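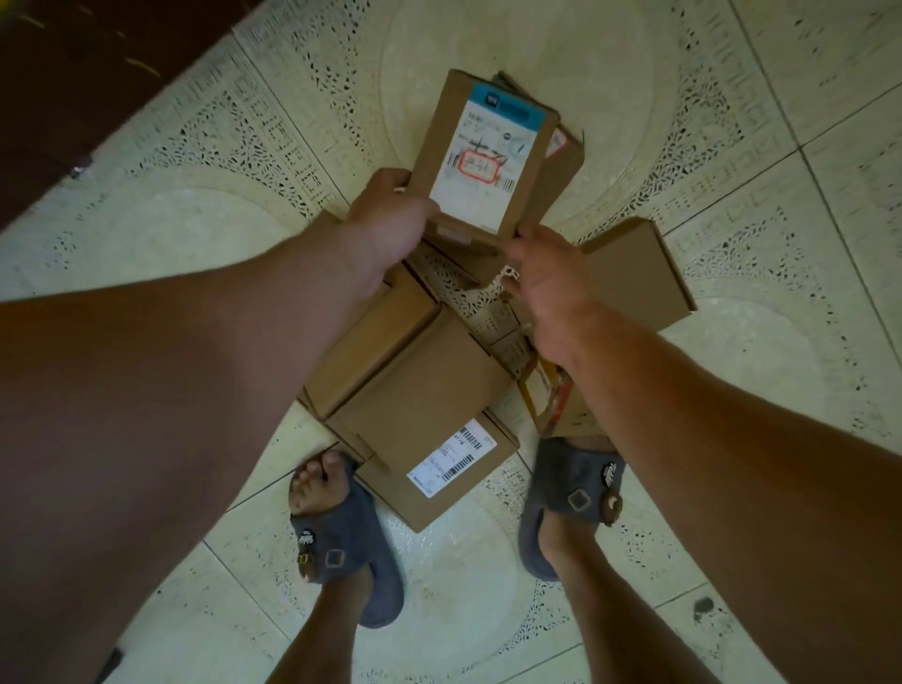

Mon 15/08/2022. Parcel handling rules, second pass.

Spent the morning turning the Herau guideline into something a person can follow without a lawyer. The original runs to 36 clauses, and most of them say "as appropriate." Asabe Akpan went through it in January and wrote "appropriate to whom" in the margin so many times that her pen gave up. I'm keeping her copy.

Scope of our version: one pair of hands, one parcel at a time, demonstrations that will later be used to set grip and release behavior on the Pastine cell. Total in the set is 2,612. We agreed to hold back 442 for checking and nobody gets to peek, me included.

Rule 1, label up. Stays. The reader on the Pastine cell looks down and has no opinion about what it can't see.
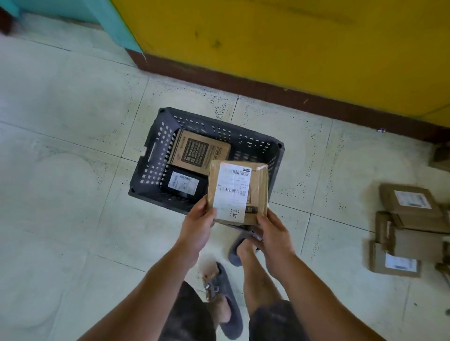 Rule 2 is about hand placement, and it's where Yabsira Tefera and I have been arguing since lunch. Draft text said "opposed grip, both hands, mid-side." People don't pick up a small parcel mid-side. They take it low, by the corners, the way this one is held over the crate, left hand on the lower left and the other under the right edge, and both barcodes stay clear of the fingers. Yabsira says write down what people do. I say write down what the gripper can do. Compromise wording: "low grip, fingers off all barcodes." We both dislike it, so it's probably a standard now.

Rule 3, crates. A parcel goes down flat and gets let go of before the next one is touched. No dropping from height. I had a number for the height and took it out, as the number came from me guessing in a confident tone.

Rule 4, floor stock. Usman wants floor picking banned outright from the set. Fair enough for the Holinville line, where everything arrives on a belt and the belt behaves. Our cell has to deal with piles, so the piles stay in, tagged separately so Holinville can filter them out 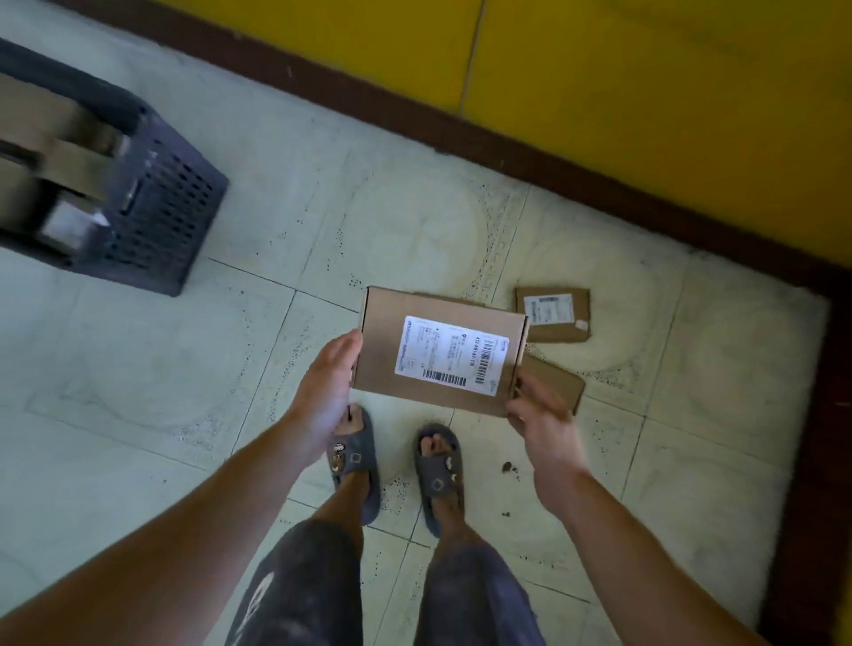 and stop writing to me about it. Tag is FLOOR, upper case. Last round we had three spellings, one of them mine.

Rule 5, stopping. If a demonstrator wants to stop, they stop. The clip gets marked PARTIAL and kept. Deleting the awkward ones is how the last cell learned that flaps never open by themselves. It had 2,000 cycles of believing that - then it met a flap.

Still open:
- does "label up" apply when there's a label on two faces
- wording for flattened mailers (box? not box? Asabe says "flat item," fine)
- who signs. Herau wants one name. Yabsira suggested mine while I was getting coffee.

Tomorrow: retype rule 2, send to Usman, wait for the reply about rule 4.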